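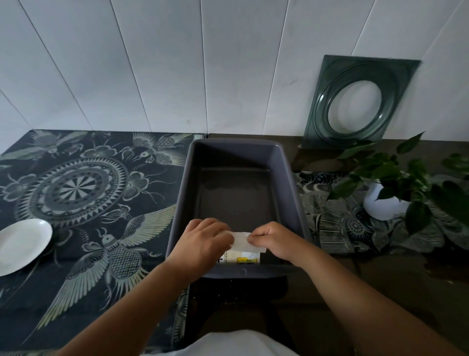 Hand-object tracker thinks the tablecloth is food

Posted by Themis Manolakis, Jan 8, 2018
Tags: perception, segmentation, bimanual, Dendeck

I'm training a contact and action model on head-camera footage of people doing small two-handed jobs at a table: paper, bread, that kind of thing. The masks come out of Dendeck with the stock propagation, and the action head sits on top of those. The labels it has to choose from are hold, fold, tear, place and release. There are 1348 clips in the set and I have looked at more of them than is good for a person.

Two problems.

First, the object mask leaks. The cloth is dark navy with pale birds and butterflies all over it and a big mandala in the middle, and as soon as the bread passes over the mandala the mask picks up a ring of triangles and keeps it. A few frames later the model is confidently tracking a slice of bread with a wing. On the plain gray floor of the tray this hardly ever happens.

Second, it can't decide between fold and tear. In the worst clips the label flips back and forth the whole time the hands are on the object. I've tried a median filter over 12 frames, which gave me the same argument at a slower pace. I've also tried raising the confidence threshold, after which it had no opinions whatsoever.

The planner downstream treats tear as irreversible and splits the object in its world model. So by the end of a bad clip I have a great many breads.

Is this a masks problem, a labels problem, or do I need a bigger network? I would like it not to be a bigger network. My GPU is already the heating.
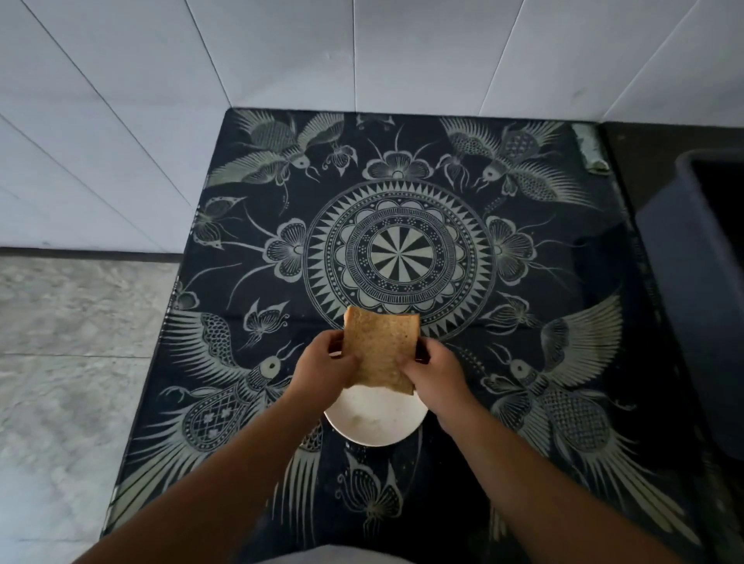 Lefteris Kalogeropoulos
Just use a bigger network. Also have you tried turning off the color jitter? We had something like this on Drukine and it went away when we turned off color jitter, or possibly when we upgraded the driver, both happened in the same week.

Comment from Themis Manolakis: Color jitter is already off. It was off when the bread grew a wing.

Comment from Lefteris Kalogeropoulos: Then try it on.

Loukia Stergiou
It's two separate bugs and the second one is mostly your labels.

For the leak: stop letting the propagation run forward forever. The stock setting compares each frame to the one before, so one bad patch gets inherited by everything after it. Set a reference frame and re-anchor every 24 frames. If the cloth isn't moving much, also build a background plate per clip by registering frames to the table plane and taking the median. Then subtract it before you compute the mask. A busy print is a gift at that point. It has corners everywhere, so the registration locks on beautifully, and anything that doesn't move with the table is hands or object. You've been fighting the birds when you could be putting them to work.

The plate will cause you some trouble, being white and shiny and full of nothing to match. Mask it by hand once and move on.

For fold versus tear: take a single frame with a hand on each side of a slice and ask three people in your lab which it is. If they disagree, the frame doesn't contain the answer, and no amount of smoothing will put it there. Add a parent label (I call mine "two-hand manipulate") and let the model sit in it until there is evidence of separation. Then your planner only splits the object when the mask has two components that stay apart for a decent stretch. 11 frames works for me at my frame rate. Tune it at yours.

Comment from Vitalii Melnychuk: Seconding the parent label. One warning, though: a thumb crossing the middle of the object gives you two components as well. Fill the hand mask in before you count.

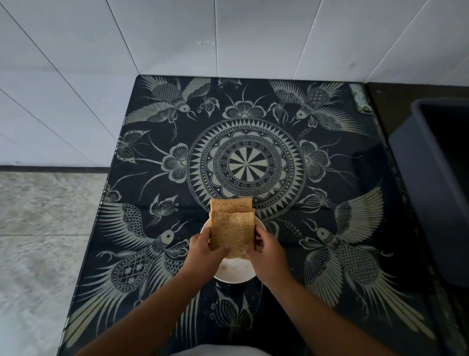 Reading time: 1 min

Loukia Liapis
Everything Loukia S. wrote, plus stacks. Your object model seems to assume one thing between two hands. With toast held one slice behind another you get a front face and a strip of the rear one, and the splitter will happily call that a completed tear. It is the right number of pieces for entirely the wrong reason.

What I did in Rolach was keep an instance count from before the grasp and carry it through as a prior. If two went in, seeing two is no news. Where the clip starts mid-grasp you don't have that, so I mark the count unknown and block the irreversible actions until release. The planner sulks a bit but it recovers.

Crumbs: set a minimum area. Otherwise each one is an object with its own track and, in my case, its own grasp proposal.

Comment from Themis Manolakis: Re-anchoring fixed the wings. The parent label is in and the flipping has mostly stopped. Haven't done the instance count yet, but I did set the minimum area, having just found a clip with a planned two-handed pickup of a crumb.

Comment from Lefteris Kalogeropoulos: So was it the driver?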